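In Defense of the Bedding That Doesn't Match

My mother-in-law's cousin, Lutfa Siriwardena, keeps a linen closet you could photograph for a magazine. Every set is folded inside its own pillowcase, the white ones on one shelf and the gray ones on another, and when you stay the night in her spare room in Skanditthorpe you sleep in a bed where every piece was born in the same factory on the same day. I have slept in that bed many times and slept well. I have also lain awake in it, a little afraid of the pillow, wondering whether I was allowed to turn it over.

I bring her up with love, and because she is the one who got me thinking. In April she gave us a duvet set for our anniversary, a very good one, and along with it a piece of advice: that now we could finally let go of all the old odds and ends. I thanked her and meant it. Then I went home, opened our own closet (the door has to be leaned on), and found I didn't want to let go of any of it.

What is in there? A flannel sheet that came with my husband from his student days. Two quilts from my aunt, one of them patched at the corner in a fabric she plainly liked better than the quilt. A fitted sheet that fits nothing we own. Pillowcases that lost their partners so long ago that they have paired up with each other. None of it goes together, and all of it gets used, and I've come around to thinking this is a perfectly respectable way to make a bed.

The usual case against it is that a mixed bed looks untidy. Well, yes, some mornings it does. But I'd say a good deal of that is the making and very little of it the mixing. Pull the bottom sheet flat, fold the quilt back evenly, put the soft toys where they belong, and you can have fruit, flowers and stripes all in one room and still feel that somebody cares for the place. There is a cheerfulness to it, too. A big peony on a quilt and oranges on a sheet have no business together, and I could look at the pair of them all day.

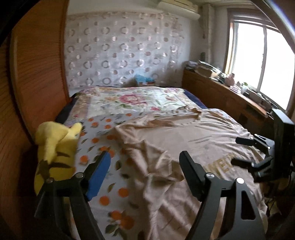

Tin-yau Poon wrote to me, when I tried out part of this argument in the neighborhood newsletter, to say that I was making a virtue out of laziness, and that a child who grows up in a bed made of leftovers will think leftovers are all she is worth. I have turned that over a good many times, as you do with a letter that stings. I understand where it comes from. There are people who slept under what was handed down because there was nothing else, and for whom a new matching set, still creased from the package, was the first sign that things were looking up. I wouldn't take that away from anyone. If a matching set makes you stand a bit straighter when you walk into your own bedroom, buy it and enjoy it.

But I don't believe children read a bed that way. Ours knows which sheet is the soft one and asks for it by name when she has a cold. She knows the scratchy blanket is for forts. When the good duvet set went on for the first time, she admired it politely and then went and got her old quilt and put it on top – right over the embroidered part, I'm sorry to say, Lutfa.

There's the money side as well. I looked at the full set in the window at Flullen the other week, and it was 300 dollars before you got to the pillows. You could buy one excellent sheet for 60 and go on using everything else you have, and in a few years buy one more. That's how my aunt did it, a piece at a time, whenever something wore through, and her beds were the most comfortable in the family.

I'll grant Lutfa one thing, which is the folding. Her closet door shuts. I spent an evening last week on ours, sitting on the floor with a cup of tea going cold beside me, refolding the lot and sorting it by size, with the winter things up high. I did part with the fitted sheet in the end. It's now covering the tomatoes on cold nights – and I have to say it fits them beautifully.

The anniversary set is on our bed as I write, the plain side up, with my aunt's patched quilt across the foot. Lutfa is coming to stay next month. I haven't decided yet which one to put on hers.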